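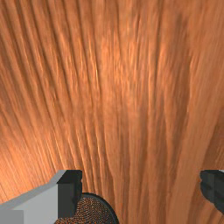
Wood grain running the length of a surface, computer rendering.

Seasonal Movement in Solid Wood Tops: Notes from the May Bench Session

The May session at the Tistel workshop covered one subject, the movement of solid wood across the grain, and the ways to fasten a top so that the movement does no damage. Ojārs Org led it. Members who missed it asked for the main points in writing, and they follow.

Wood below the fiber saturation point takes up and gives off water vapor until it is in balance with the air. As it does so it swells and shrinks. Movement along the grain is small enough to ignore in furniture. Movement across the grain is not. It is greatest in the direction of the growth rings (tangential) and less along the radius, and in many species the tangential figure comes close to twice the radial one. A flatsawn board therefore changes width more than a quartersawn board of the same species and size.

The working formula is simple. Multiply the width of the panel by the change in moisture content, in percentage points, and then by the coefficient for the species and cut. Ojārs worked it through for a flatsawn top 30 inches wide with a coefficient of 0.0035 and a swing of four points between winter and summer. The result is 0.42 inch, or a little over 3/8. Members who had been allowing 1/8 inch for a top of that size took note.

The swing is the number most people get wrong. It depends on the room and has little to do with the lumberyard. A heated house in January can bring wood down to six percent, and the same house in August with the windows open can bring it up to ten or eleven. A pin meter gives a usable reading if it is corrected for species and temperature. Take readings on a freshly cut face near the middle of the board, since the ends dry first and read low.

Fastening. Three methods were shown. Wooden buttons in a grooved apron are the oldest and still the easiest to adjust. Leave a gap between the shoulder of the button and the apron where the top will need to shrink inward, and close that gap to half if the top is being fitted in midseason. Figure-eight fasteners work if the recess is cut wide enough for the plate to swing; a tight round recess locks it. Slotted screw holes are fine on cleats and battens. Run the slots across the grain of the top and put a washer under each head.

Fix the top at the center of its width and let it travel both ways. The exception is a desk that stands against a wall, where fixing the front edge keeps the overhang constant and sends all of the movement to the back.

Breadboard ends. Glue the center tenon only. Outer tenons get elongated peg holes, elongated in the tenon and round in the end piece. Expect the ends to stand proud of the top in winter and sit shy of it in summer.

Finish. No film or oil stops the exchange of moisture. A finish slows it, and that matters most when the two faces are treated differently. A top with four coats above and bare wood below will tend to cup as the faces respond at different rates. Aatos Lappalainen brought a side table from the Butkienė house that had been finished this way, with a cup of 3/16 inch measured by straightedge. He has since sealed the underside and will bring it back in the fall for a second measurement.

Sample boards from the session are on the rack by the north door under inventory number 696. They may be borrowed for two weeks. Please write the moisture reading on the card when taking them out and again on return.

The handout with coefficients for common species is sheet 135 in the binder. The line for hard maple has been corrected; discard older copies.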